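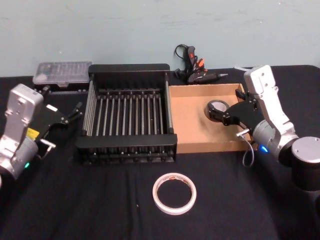 Questions I get asked about my sourdough

How often do you feed your starter?
Once a day if it's out on the side, once a week if it's in the fridge. I've skipped a fortnight before now and it came back fine, just a bit sulky and smelling of nail varnish. Two good feeds sorted it!

Which flour do you use?
Strong white from Mercado, with a handful of rye when I've got it. Girish Kashyap swears by wholemeal for his starter, and his loaves are lovely, so do try it.

My dough is a puddle. Help!
Probably too much water. I use 270 g to 400 g of flour - start lower if you're new to this, say 260 g, and creep up when your hands get used to it.

Can I skip the overnight rest in the fridge?
You can, but I don't. The flavour's better and it's far easier to slash when it's cold.

Do I need a fancy pot?
No! Mine's a 28 cm casserole with a chipped lid (my fault, stone floor).

How long before I can cut it?
I wait 60 minutes, or I try to. It's gummy if you go in early.

Will you post me some starter?
Sorry, not at the moment. I'll put a note on this page when I'm doing it again.

Updated Aug 31, 2020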